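Subject: Re: [pratenby-tenants] Switching the linen service to Starero

On 07/09/2026, Tarmo Žukauskas wrote:

> Starero has offered us 185 a month for the whole building, pickup
> and return included. They say sheets last twice as long with their
> wash. I think we should sign before the price goes up in May.

Tarmo, I read the offer twice and I'm still not sold. "Twice as long" as what? They don't say what sheets they tested, how hot they washed them, or who did the testing. Sandenis promised us much the same thing, and I threw out 3 fitted sheets the year we used them. The elastic went first every time.

A couple of plain fitted sheets and some blue cloth:
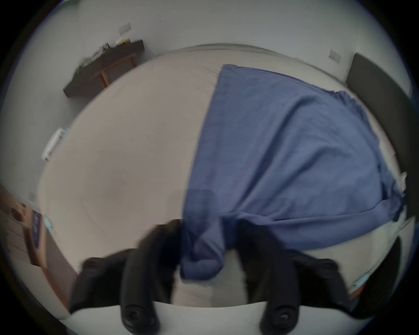
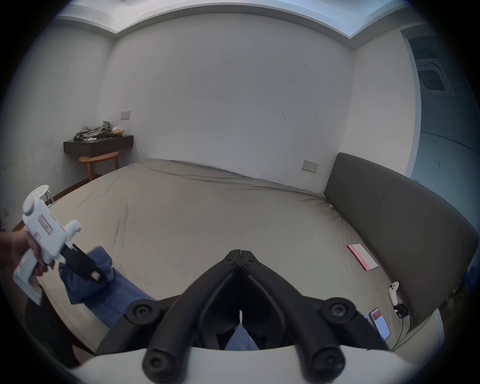
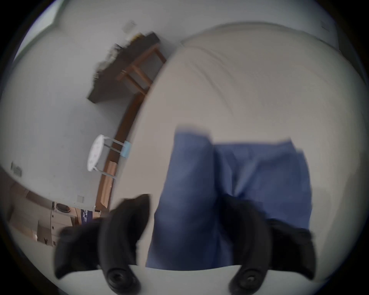
The price bothers me too. It covers 4 bags a week. Anything over that is "billed at the standard rate," and I can't find the standard rate anywhere in the 2 pages they sent. Pan on the second floor asked them by phone and got told it depends.

I'd want the extra-bag rate in writing, and a way out after two months if the stuff comes back gray or shrunk. If they won't agree to that, I'll keep using the machines downstairs, slow dryer and all.

Has anyone on the list used them for longer than a trial?

Renata, third floor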